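Beca Watkins
22 Mar 2023
Open day at Hevetti, bin picking cell. Notes as a thread.
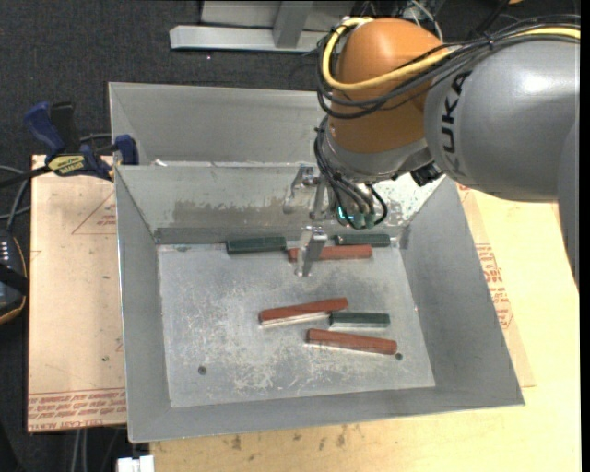 The Ollodura demo runs on a cycle timer, and the number I wanted was cycle time with mixed orientations. Trefor Sayce quoted 8 seconds per pick on ordered stock. Mixed stock is slower. The bin had green and reddish-brown blocks lying at different angles, a couple close against the rear wall, and those are the ones to watch. Sloping walls help the approach, but the lower finger still needs floor clearance.

2/ Log for the morning session: 497 attempts, 33 missed grasps. Trefor puts most of the misses down to pose estimates on blocks that touch. He had the log open and let people scroll through it.

3/ Planner is Bellis, running on the cell PC. Replanning after a miss takes 57 ms – well below the arm's settling time.

4/ I asked about force limits on the gripper. Set by hand per part, no auto-tuning yet. Planned for June.

5/ Erent had the next slot with a conveyor version. Same planner, different gripper. Didn't get numbers from them, will ask.

6/ Slides are supposed to go up on the Hevetti site. Will link when they do.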